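Pastel Stacking Cubes, Light Blue and Pale Pink
Saturday, September 12, 2020
By the shop desk at Levadside

I've been wanting to put these cubes up in the shop since April, and now I finally get to! They're the Kuo cubes, they come in two soft colors, and if you've ever bought a set of blocks that looked like a traffic light exploded on your rug, I think you'll like these a lot.

We carry them under our Morkura line, which is where I put all the small quiet things (the counting beads live there too, and the little felt mats). The pink is pale, the blue is light, and they look sweet sitting together on a wood table. I keep a few on mine and I fiddle with them when I'm on the phone. My stacks are never very tall but they're always there.

What I like most is how well they sit. Pink one down, blue one squarely on top, edges lined up, and there's just a thin seam between the two. You can make a pair, or a row of pairs, or go for a tower if you have a steady hand and some patience.
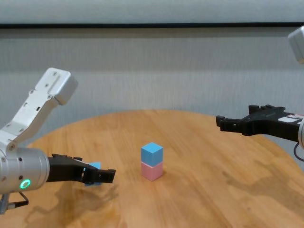 What you get

Each Kuo set is half light blue and half pale pink, all cubes the same size, in a flat box with a lid. There are two boxes to choose from:

Kuo 100: 100 cubes. Plenty for one or two kids at the kitchen table, and it's the one most people start with.

Kuo 270: 270 cubes, for classrooms and for people like me who can't stop. We pack one spare in every big box, so if you sit down and count them you should get 271. A customer wrote to tell me we'd made a mistake in her favor and wanted to mail the extra one back, which I thought was so kind. Please keep it!

The two boxes match, so you can add a 100 to a 270 later on and the colors will go together fine. I checked this with my own boxes before I wrote it down.

Good things to do with them

Copy-me stacks are my favorite. One person builds something small in the middle of the table, like blue on pink, and the other person builds the same thing next to it. Then you add a cube and go again. It sounds too easy until you get to five or six and somebody bumps the table.

Patterns work nicely with only two colors, and so does a plain old race. I've also used them as place markers, game pieces, and once to hold a recipe card open (not what they're for, but go ahead).

Pick a table with a hard, flat top and clear it off first. Give your stack some elbow room on every side. Tablecloths are trouble. I learned that with a nice tall tower and a very thin cloth, and I'm still a little sore over it.

If you want something to keep them in, the Jutari drawstring bag holds the small set with room left over. The big set needs two bags, or just leave it in its box, where it stacks on a shelf pretty well.
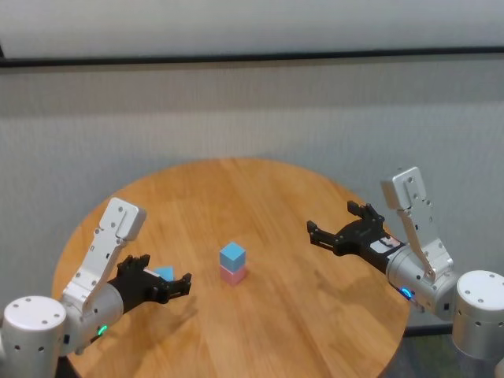

Light blue on pale pink, with plenty of clear wood around the stack.

Looking after them

Wipe them with a barely damp cloth and let them dry before they go back in the box. Don't soak them and please don't run them through the dishwasher. I'd keep them off a sunny windowsill too, pastels being what they are.

Ordering

We ordered 2000 cubes in our first batch, to be split between the two box sizes, and once those are packed and gone there'll be a wait for the next lot. You can order either size from the Levadside shop, and if you want both, put them in the same order so I can send them in one carton. Loose cubes I don't sell, sorry, but if you lose a couple under the couch for good, write me and tell me which color. I usually have a few odd ones in a jar.

Last updated: same day, box sizes added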